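## 4.3 Handgelenk und Finger warten (Zelle Ledau, Greifhand Wurnell)

Die Arbeiten in diesem Abschnitt fallen alle 200 Betriebsstunden an. 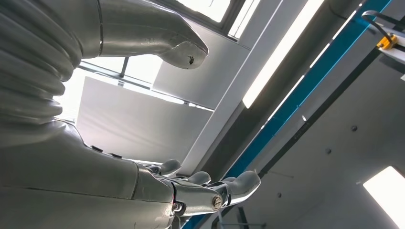
Der Faltenbalg bleibt dabei montiert. Er wird erst bei der großen Wartung nach 3770 Stunden abgenommen (Abschnitt 4.6).

**Vorsicht:** Quetschgefahr an den Fingern. Vor dem Eingreifen die Zelle abschalten und den Hauptschalter mit Schloss sichern.

1. Arm im Menü *Zastance* in die Serviceposition fahren. Die Hand steht dann mit den Fingerspitzen nach oben.
2. Zelle abschalten und etwa 12 Minuten warten, bis die Antriebe abgekühlt sind.
3. Fingerbeläge mit einem fusselfreien, leicht feuchten Tuch abwischen. Keine Lösungsmittel verwenden.
4. Beläge auf Risse und abgelöste Kanten prüfen. Beschädigte Beläge nur satzweise tauschen.
5. Schraube am Drehpunkt der Hand auf festen Sitz prüfen. Lässt sie sich von Hand bewegen, nach Tabelle 7 nachziehen.
6. Spalt zwischen Unterarm und Handgelenk mit einem weichen Pinsel reinigen. Keine Druckluft.
7. Falten des Balgs abtasten. Bei Löchern oder harten Stellen Ersatz bestellen, Bestellnummer 900.
8. Schloss entfernen, Zelle einschalten und Referenzfahrt starten.

**Hinweis:** Nach einem Belagwechsel muss die Greifkraft neu eingelernt werden, siehe Abschnitt 5.2. Die Werte vom letzten Abgleich im Mai gelten dann nicht mehr.

Wartung mit Stundenstand ins Zellenbuch eintragen.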